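Chapter 4
Sorting Small Things

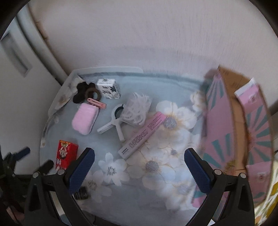 What this chapter covers

Most homes have a table, a shelf or a drawer where small things pile up. Hair ties, clips, little boxes and tubes of makeup are put down for a moment and stay for weeks. In this chapter you will learn a simple way to sort them, choose a container for each group and keep the groups apart.

You will need a clear table, a cloth to stop things from rolling and 22 minutes without a break.

Key words: group, container, home spot, leftover

4.1 Start with what you have

Put everything out before you decide anything. A flowered tablecloth works, although a plain one makes dark items easier to find. Leave space between the pieces so that you can pick up one at a time.

Next, ask what each thing is used for. A black scrunchie, a brown hair tie and a pink hair clip belong together, even though they differ in color and shape. A fuzzy pink case could hold other items, so set it aside with the small boxes. A spring clamp has nothing to do with hair or makeup and goes with the tools – or with the leftovers, if you have no place for tools yet.

Yuzuki Hirose and Ekene Igwe ran a sorting class in Rarurholm and asked students to name a group aloud before moving anything. Students who skipped this step often made groups by color and had to begin again.

Before you read on

Choose one drawer at home. Write down the groups you expect to find in it, and keep the list for Section 4.2, where you will match each group to a container.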